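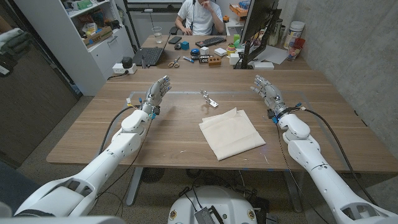

Roren Work Desk Review: Two of Them, Back to Back, Ten Months In

By Savita Dwivedi
Posted 2021-02-05

I never planned to write this much about a desk. I bought two Roren work desks last April, pushed the long sides together, and have been telling anyone who stands still long enough how much I like them, so I may as well put it all in one place and save my friends the trouble.

Quick facts first. The Roren is 57 inches wide, comes with a light brown wood-grain top, and cost me $164 apiece. No drawers, no shelf, no built-in anything. It's a table with a good flat surface and I love it!

What I was using before

A Hernon corner desk, bought secondhand, which I stuck with for far too long. It had a keyboard tray that hit my knees and a little raised shelf at the back where papers went to die. The color was nice (a dark cherry) but every speck of dust showed, and in the afternoon the whole thing looked gray by the time I sat down at it. I sold it to a neighbor who is very happy with it, so maybe it was me.

What I wanted was width, a pale top, and no furniture opinions about where my things should go. I looked at the Wernar too, which is a bit deeper and has a cable tray underneath. It was out of stock for weeks and I got tired of refreshing the page.

Putting it together

Easy. The legs bolt on from underneath with the key in the bag, and the instructions are mostly drawings. My one piece of advice is to lay a blanket on the floor and build the desk upside down on it, then get a second person to help you flip it. I did the first one alone and walked it over onto its feet one corner at a time, muttering, and I wouldn't do that again.

The leveling feet are good. The floor where I work has a slope you don't notice until you put a pencil down, and it took me a few minutes of twisting to get both tops to the same height. Do this before you load anything on! I had to clear the whole back desk and start over when I realized there was a small lip between the two.

The top

This is the part I'm most excited about, so bear with me. The wood grain is soft and fairly quiet, with no big fake knots, and the color is warm without going orange. White things look good on it, cream things look good on it, and small metal parts show up right away, so I've stopped losing screws. On the cherry Hernon I used to find them with my elbow.

It does mark. There are light scuffs near the front edge now, the kind that come from things being slid around and set down without much care. They're pale and small and I mostly see them when the light comes from the side. If you want a surface that looks brand new forever, get a desk mat, or a different desk. I don't mind them. A work surface that gets worked on is going to look like it.

For cleaning I use a plain cream cloth, folded into a square, and it more or less lives on the desk. Half the time it's a cleaning cloth and the other half it's a soft place to set down something I don't want to scratch. Warm water and a drop of dish soap has taken off everything so far, including a ring from a tea mug that I was sure was permanent (it had been there all weekend). I tried a spray polish once and it left the top streaky and oddly slippery, so skip that.

One desk or two?

If you have the space, two. I can't say this strongly enough! The front desk is for whatever I'm doing right now, and I try to keep the middle of it open. The back desk is for everything else, and it is always crowded, and that's fine with me, it's the back desk's job. My laptop sits over there on the left, open, at an angle, where I can check something and then go back to what's in front of me.

Before this, every task started with me shoving the last task out of the way. Now I reach across and put it on the other desk, and it stays findable. My partner says I've simply doubled the size of my mess. There's some truth in that.

The join between the two takes a little thought. They aren't sold as a pair and there's no bracket to connect them, so they'll drift apart if you lean hard on the front one. I put rubber pads under the feet and that cured most of it. You could clamp them together underneath, but I like being able to pull them apart and vacuum.

Wobble, noise, and other small stuff

There's a little side-to-side movement if you really push on it. Typing doesn't set it off, and neither does writing by hand, but if you're planning to mount a vise or run a sewing machine at full tilt I'd try one in a store first. After the first month I went around and tightened every bolt, and two of them took nearly a full turn. It's been steadier since then.

The front edge is comfortable to rest your forearms on. I was worried about this from the product photos, where it looked sharp. A long afternoon leaves no dent in my arms, which I could never say for the Hernon.

Cables are on you. There's no hole in the top and no tray, so anything plugged in runs over an edge. I stuck a few adhesive clips along the underside and called it done, and I still have a cord or two going over the front. If tidy cables are high on your list, the Wernar is probably the better buy, assuming you can find one.

My chair is a Rashti, the basic one with arms, and the arms slide under the top with a little room to spare. Measure yours. A friend with a taller chair had to take the armrests off hers to get it in.

How it looks in the room

The room I work in is 700 square feet and pretty plain: gray concrete ceiling, white wall, and a long run of light gray perforated acoustic panels down one side. I adore those panels (you can drop a wrench in there and your ears don't ring), but all that gray needs something warm in it, and the two big pale brown tops do that job all by themselves. I had been thinking about a rug. I've stopped thinking about the rug.

The color also holds steady under different lights. Against the gray panels it looks a shade deeper, and by a window it goes honey colored, and it's pleasant both ways. People who come by tend to ask about the desks before anything else in there.

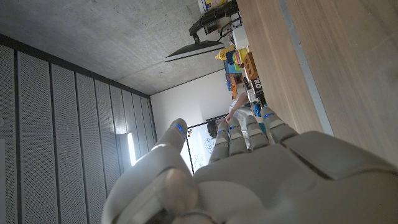
Who I'd tell to buy it

Anyone who works with their hands and a laptop in the same afternoon. Anyone sharing a table with a kid doing homework, too; 57 inches is enough for both of you if nobody sprawls. It would make a very good gift-wrapping and puzzle table, and I know someone using hers for seedlings, with a tray underneath the pots.

I'd steer you away if you need storage built in or if you want to raise and lower the thing during the day. It's one height. For me that height is right, and I'm fairly average, but a tall person would want risers.

Things I'd change

A hole for cables near the back, with a cap, please. A connecting bracket for those of us who buy a pair. And some spare bolts in the bag, as I dropped one behind a radiator on day one and had to improvise with a bolt from my odds-and-ends jar. It's still in there, on the back left leg of the second desk, and it doesn't quite match.

Would I buy them again? Yes, both of them, same color. I've got my eye on a third for the spare room at home, and I'm waiting to see if the price comes down in April.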